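Ororia Guest Rooms
Bedding and linen inspection — Room 12
Date: 24/01/2022
Inspected by: Upendo Temba

1. Mattress seams and piping
Pass. No splits. Label legible.

2. Mattress protector
Pass with comment. Elastic slack at one foot corner. Replace at next linen order.

3. Fitted sheet, depth and fit
Pass. Corners hold when the mattress is lifted.

4. Sheet surface: stains, pulls, thin patches
Pass. Slight pilling at hip level, within limits.

5. Loose cloths and throws left on bed
Comment. Lift from the middle, check underneath, shake out, fold and shelve. Dark cloths not to be left on pale sheets — risk of dye transfer if either is damp.

6. Care labels on coloured items
Fail. Two items with labels cut out. Wash separately until colour fastness is checked.

7. Bed frame, slats and fixings
Pass. One slat re-seated. Side bolts tightened.

8. Clearance between bedding and wall heater
Pass. Measured at 387 mm. Minimum 200 mm.

9. Bedside lamp flex
Pass. Routed behind the headboard, not under the mattress.

10. Trip hazards at bedside
Pass. Bedding clear of the floor on both sides.

Actions
Item 2: order ref. 286, Dakow Linen.
Item 6: rub test with a damp white cloth, result to be entered on the laundry sheet. Outstanding from September.

Green cloth, polka dot sheet.
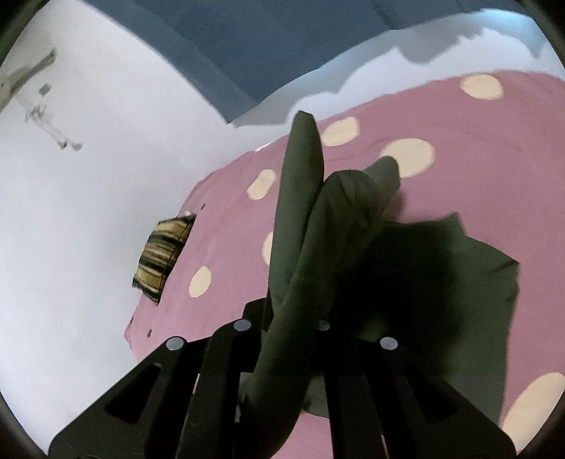 Lorna Tagle asked that item 5 also cover cloths kept in the drawer under the bed, as the dark ones get put away damp and the marks only show up a week later. She would also like the rub test done before anything goes in a mixed wash.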